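Haushaltsroboter im Praxistest: Besuch beim Labortag in Roritz

Die Prantl-Werkstätten in Roritz öffnen im Juni für einen Nachmittag ihre Versuchsräume. Ich bin wegen einer einzigen Frage hingefahren: Welche Handgriffe aus Haushalt und Laden kann man heute einer Maschine überlassen, ohne danebenzustehen? Auf dem Programm standen drei Stationen, Beginn 13 Uhr, Sicherheitsunterweisung im Flur.

Station eins war das Einräumen von Regalware. Ein Portalgreifer mit Sauger setzt Kartons gleicher Größe auf ein Fachbrett. Das läuft zügig und war die am wenigsten interessante Vorführung, weil Lage und Maße der Kartons vorab bekannt sind. Auf Nachfrage hieß es, bei Beuteln mit Falten im Material breche die Erfolgsquote deutlich ein. Zahlen dazu gab es keine.

Station zwei: Handtücher. Das Projekt Jokix faltet Frottiertücher auf einem beheizten Tisch. Von 18 Tüchern im Probelauf kamen 13 in verkaufsfähigem Zustand heraus, die übrigen mussten von Hand nachgelegt werden. Pro Tuch vergehen nearly eine Minute. Der Engpass liegt beim Auffinden der zweiten Ecke. Solange das Tuch flach liegt, erkennt die Kamera sie zuverlässig; hängt es in Falten am Greifer, wird gesucht, abgelegt und neu angesetzt.

Station drei befasste sich mit dem Aufräumen kleiner Gegenstände, stellvertretend für Spielzeug auf dem Wohnzimmertisch oder Streuware an der Kasse. Lucinda Ambrose, aus Prerncombe nach Roritz gewechselt, leitet die Versuche. Ihre Gruppe wertet jeden Griff einzeln aus: Anfahrt, Schließen, Anheben, Ablegen. In der jüngsten Reihe mit 51 Griffen gingen acht daneben, überwiegend beim Schließen. Einzeln stehende Klötze gelten als gelöst. Schwierig bleiben Gruppen, in denen ein Klotz schräg steht oder der Greifer dem Nachbarn zu nahe kommt — dann verschiebt er, was er als Nächstes greifen soll.

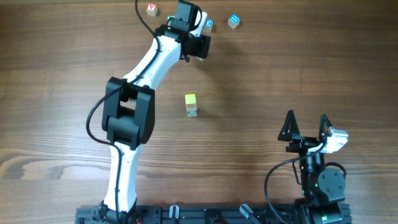
Station drei: Der Greifer des weißen Arms über den Klötzen, rechts unten der schwarze Arm mit geöffneten Fingern.

Offen ist auch die Arbeitsteilung zwischen zwei Armen. Nach Ambrose bringt der zweite Arm beim reinen Wegräumen wenig, solange beide um denselben Raum konkurrieren und einer warten muss. Nützlich werde er beim Umgreifen und beim Festhalten von Behältern. Die Kabelführung begrenzt zudem, wie weit sich ein Handgelenk drehen darf; die Bahnplanung muss das berücksichtigen und nimmt dafür Umwege in Kauf.

Meine Einschätzung nach dem Rundgang: Im Laden ist das Einräumen formstabiler Ware einsatzreif, sofern die Anlieferung stimmt. Die Wäsche braucht weiterhin eine Person in Rufweite. Für den Wohnzimmertisch fehlt vor allem Verlässlichkeit im Gedränge. Einen Preis für ein Heimgerät wollte man in Roritz nicht nennen, einen Termin ebenfalls nicht.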